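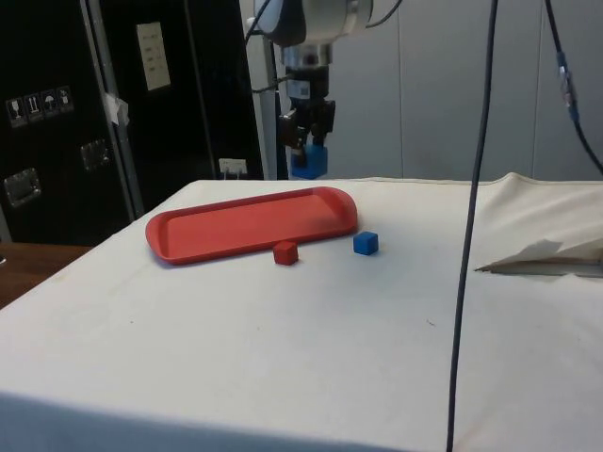 Tuesday, April 2, 2024 - Prundarico has approved the purchase of four robot arm cells for its small-parts handling line. Beston will supply the arms and grippers, with delivery in two lots.

The budget covers hardware, spare gripper fingers, cabling and operator training. Floor space is set at 396 square feet. Acceptance requires 1,000 pick-and-place cycles per cell without operator intervention.

"Spares were priced before the arms were," said Yasuo Tanabe, equipment planning manager. A fifth cell remains unfunded.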